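Plukura patch notes, sort of

November, by Povilas Mockus

Quick one tonight, it's late and I have work in the morning.

So the Plukura update is out. Finally. Download was bigger than I expected, and then the launcher wanted to verify everything again. Went and made dinner. Came back, still verifying.

Main thing — matchmaking. You can stay with your squad between rounds now. No more getting dumped back to the lobby and re-inviting everybody. Played all evening on Saithong (the harbor map) and only got split up once, and I think that was my wifi.

Sniper nerf is real. Damage falls off past 300 meters, so teh rooftop campers have moved down to the docks. Fine by me. Shotgun still silly up close.

Stuff I don't like: the new menu. Three clicks to change a loadout. Why. Also the season track costs 2,000 coins and I have 189 after a week of playing, so thats not happening without paying. Burkis skins look nice though. Might cave.

Medic class got the most love. Faster revives, bigger kit, and you can finally heal through the smoke. I'm at 117 revives and still no badge, so either it's bugged or I'm reading the challenge wrong.
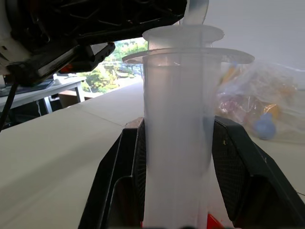
Page 2

Server browser is still missing. They said "later" in the last post and "later" again in this one. I mostly want it for the Dukument server, where people talk and don't quit after one bad round.

Anyway. Squad is on after 9 most nights, add me if you play medic or can fly the chopper. Will write up the ranked changes once I've played more then two matches of it.

© Povilas Mockus | Contact | Back to top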